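铁丝沥水架竖放餐盘:排列顺序、槽位选择与日常维护

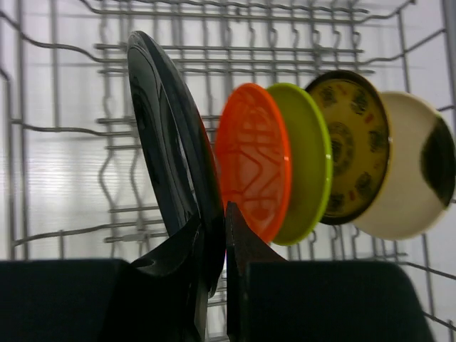
图片来源:Dinine 厨房收纳资料库

更新日期:2025年12月18日

适用范围:台面式、带竖向分隔槽的铁丝沥水架;圆形平盘和浅盘;手洗后沥水,或洗碗机取出后二次沥水。深碗、汤盆、带柄器皿的放置只在相关处简单提及。

文中涉及尺寸的部分以 Grarkholm 台面单层架为准,该架外形长度为373毫米。其他型号槽距不同,按后文的试放方法自行确定间隔即可。

一、准备

需要的物品:沥水架一个,接水盘一个,软海绵,干的超细纤维布一块,旧牙刷一把,硅胶垫片若干。垫片可以用任何厚度为3毫米的成品,Lammers 的圆形自粘垫片尺寸合适,剪一小块硅胶垫代替也行。

架子放在水槽旁的平整台面上,出水口朝向水槽。没有出水口的接水盘,放在便于单手抽出的一侧。架子背面与墙面之间留出能伸进手掌的距离。紧贴墙面放置时,墙面一侧的水汽散得慢,瓷砖缝容易发黑。

检查四个支脚是否同时着地。按住架子对角轻压,如有晃动,先调整支脚或换位置,再放盘子。在晃动的架子上竖放餐盘,取盘时相邻的盘子会连带倾倒。

二、餐盘分类

放架之前先按下面几项把盘子分开,堆在水槽另一侧。

1. 材质。陶瓷、玻璃、密胺和普通塑料分别处理。陶瓷和玻璃较重,表面存水少,沥得快;塑料轻,水容易在表面结成小珠挂住,干得慢。材质不确定的盘子按塑料处理,多留时间。

2. 表面。光面盘、带印花的盘、带压纹的盘分开。首图中的橙色塑料盘盘面有凸起的折线几何纹,属于压纹盘一类,沟纹是主要的存水位置;它后面的绿色盘表面平滑,没有这个问题。印花盘本身不影响沥水,需要注意的是不要让相邻盘子的硬边长期磨在花纹上。

3. 直径。同直径的放在一起。直径相差较大的盘子混放,小盘会滑到大盘的背后,取放都不方便。

4. 盘底。翻过来看圈足。圈足高且没有缺口的盘子,底部会兜水,竖放时圈足下沿会存一道水线,需要额外擦一次。圈足有导水缺口的,把缺口转到下方。

三、排列顺序

基本规则是从架子的一端向另一端依次放,所有盘面朝同一方向。相邻两只盘面相对的放法会在中间形成一个窄腔,空气不流通,应避免。

建议顺序如下。

第一组:大而重的陶瓷盘,放在离出水口最远的一端。它们最后收,放在里侧不妨碍其他盘子。

第二组:中等直径的光面盘和印花盘,放在中段。

第三组:塑料盘和压纹盘,放在靠外、通风较好的一端。这一组需要中途翻面,要能直接拿到。

同组之内,较大的在里,较小的在外。从侧面看,盘子应依次错开,每一只都露出一段弧形的边,像展开的扇面。如果从侧面只能看到最外侧一只盘子的完整盘面,后面的边缘完全看不到,一般是间隔过小或者后面的盘子过小,需要调整。

颜色与沥水无关。需要按颜色排的家庭(例如分盘用餐,每人固定一色),在满足以上分组的前提下再调整即可。

四、放盘步骤

第一步,冲净。盘面朝下倾斜,用流水从上沿冲到下沿,背面同样冲一遍。洗涤剂残留会使水膜挂在釉面上,干后留下灰白色的印子,深色亮面盘上最明显。

第二步,甩水。双手持盘沿,在水槽内竖直轻顿一次。不要敲到水槽壁。塑料盘可以多顿一次。

第三步,定位。盘子保持竖直,移到目标槽的正上方,盘面与分隔丝平行。

第四步,下放。沿竖直方向慢慢放低,盘沿碰到底部铁丝后再松手。从侧面斜着插入时,盘沿会先刮到分隔丝的顶端,分隔丝的涂层多数是这样刮破的。

第五步,靠定。让盘子自然靠向后方的分隔丝。靠定之后,盘沿应有两个点落在底丝上,背面有一个点贴住分隔丝。如果盘子来回滚动,换到相邻的槽再试。

第六步,检查间隔。相邻两盘的盘面最近处应能自由插入一根手指。插不进去的,隔一个槽放。浅盘通常可以逐槽放,盘沿外翻较宽的盘子通常要隔槽放。

全部放好后静置5分钟,让大部分水流到接水盘。此时倒一次接水盘,之后的沥水阶段一般不需要再倒。

五、压纹盘与塑料盘的处理

压纹盘按普通方法竖放,水会停在横向的沟纹里。处理方法是转角度和翻面。

静置结束后,把压纹盘提起,沿盘面方向转动四分之一圈,再放回原槽。折线纹的沟槽方向不一,转动之后,原来横向的沟变成纵向,存水可以继续下流。转动之后仍有水珠的部位,用干布的一角按压吸水。沿沟来回擦会把布毛留在纹路里。

塑料盘重量轻,容易被相邻的重盘顶歪。两种办法:一是在塑料盘与重盘之间空一个槽;二是在塑料盘所靠的分隔丝上贴一枚3毫米垫片,使盘子的倾角略微加大,重心后移。垫片贴在分隔丝中段偏上。贴得太低,对倾角几乎没有作用。

塑料盘不要放在灶台一侧,也不要用电吹风的热风档吹。冷风可以。

六、深色亮面盘的水渍

黑色等深色亮面盘沥干后常见两类痕迹。

点状白斑:水珠原地蒸发留下的矿物质。水质偏硬的地区更常见。已经出现的,用布蘸少量稀释白醋擦拭,清水冲净,再擦干。盘子有金属描边时不要用醋,改用温水浸湿的布敷一会儿再擦。

弧形浅印:沿盘沿方向分布,多为冲洗不净或叠放时上一只盘子的圈足留下的摩擦痕。前者重新冲洗即可去掉;后者用小苏打加水调成糊状,用指腹轻推,不要用百洁布的绿色面。

判断是痕迹还是反光,换个角度看。反光会随角度移动,痕迹的位置固定不变。

对外观要求高的,深色盘不必等自然沥干,静置结束后直接用超细纤维布擦干入柜。擦的顺序是先背面,后正面,最后一圈盘沿。

七、取盘

取盘从最外侧开始,依次向里。拿住盘沿靠上的位置,一只手在前,一只手在后,垂直提起,离开分隔丝顶端之后再横向移动。单手取盘时,拇指在盘面一侧,其余手指在背面,不要用指尖夹住盘沿硬抽。

手湿的时候不取玻璃盘和大号陶瓷盘。

取出后先摸盘底圈足。圈足是整只盘子最后干的位置,盘面已干而圈足仍湿的情况很普遍。圈足潮湿的盘子叠放入柜,水会转移到下面一只的盘面上,柜内也容易有异味。

叠放入柜时,压纹盘放在一叠的最上面。印花盘之间垫一层厨房纸或薄毡片。

八、沥水架的清洁

每日:收完盘子后倒掉接水盘里的水,接水盘冲洗后倒扣控干。

每周:整架取下,用温水加中性洗涤剂清洗。铁丝交叉的焊点、分隔丝根部用旧牙刷刷。这两处最容易积水垢和滑腻的沉积物。冲净之后把架子倒置,等焊点处没有水滴再放回。

水垢较厚时,用柠檬酸溶液浸湿的厨房纸包住该处,软化后刷掉,立即用清水冲洗。涂层有破损的架子不要这样处理,酸液会从破口渗入,加快生锈。

架子不要用钢丝球。Clinder 浸塑系列的涂层偏软,连尼龙硬刷也会刷出毛面,换海绵处理。

九、涂层破损的修补

破损通常在分隔丝顶端和支脚弯折处。发现露出金属时尽早处理,锈迹沿涂层下方扩展之后就不好补了。

1. 架子清洗后彻底晾干。

2. 用细砂纸轻磨破口,磨去浮锈,边缘翘起的涂层剪平。

3. 用酒精擦净粉末。

4. 分隔丝顶端套硅胶保护帽。支脚弯折处涂修补漆,只涂露出的部分,涂层宜薄。

5. 涂漆后在通风处放置96小时,期间不沾水,不放餐具。

修补漆须选用标明可用于餐具接触部位的产品。没有标明的只能用在支脚,不能用在会碰到盘子的铁丝上。锈蚀已经使铁丝变细,或者焊点脱开,应更换整架。

十、常见问题

盘子总是向前倒。

先看架子是否前低后高。部分接水盘为了导水,本身带有坡度,架子放上去之后整体前倾。把架子前后调转,或者在前支脚下加垫片。仍然倒的,是盘子直径超出分隔丝的支撑高度,应改放在架子末端,靠住端部的框丝。

盘沿卡在槽里拿不出来。

不要左右掰。一只手按住架子,另一只手托住盘沿底部向上推。推不动时在接触点滴一点洗涤剂。卡住说明该盘沿厚度大于槽宽,以后换宽槽。

沥了一夜,盘底还是湿的。

检查圈足缺口的朝向,再检查间隔。两项都正常的,看架子周围的空气流动情况,吊柜正下方和墙角都不利于干燥。11月以后窗户关得多,厨房湿度上升,可以在饭后开一段时间抽油烟机。

浅色盘上出现灰色细线。

多为金属痕,是盘子与露出金属的铁丝摩擦造成的。用小苏打糊可以去掉大部分。盘面本来就有深色图案的,先确认是印花还是痕迹,再动手擦。处理之后找到架子上露出金属的位置,按第九节修补。

碗能不能插在盘槽里。

浅碗可以,占用两个槽,碗口朝外斜向下。深碗应倒扣在碗区或架子的平面部分。Grarkholm 单层架没有独立碗区,碗和盘分两批沥,先盘后碗。

筷子和刀叉放在哪里。

使用外挂餐具筒,挂在出水口一侧。不要横放在盘子下方的底丝上,会挡住落水,也会把盘子顶高,使它离开正常的支撑点。

十一、放盘后的核对项

盘面朝向一致。
每只盘子在底丝上有两个落点。
相邻盘面之间可插入一根手指。
压纹盘和塑料盘在外侧,可以直接取到。
圈足缺口朝下。
接水盘已在静置后倒过一次。
架子四脚着地,按压不晃。

相关页面:接水盘坡度的测量与调整;密胺餐具的使用年限;橱柜内餐盘立式收纳架的选型。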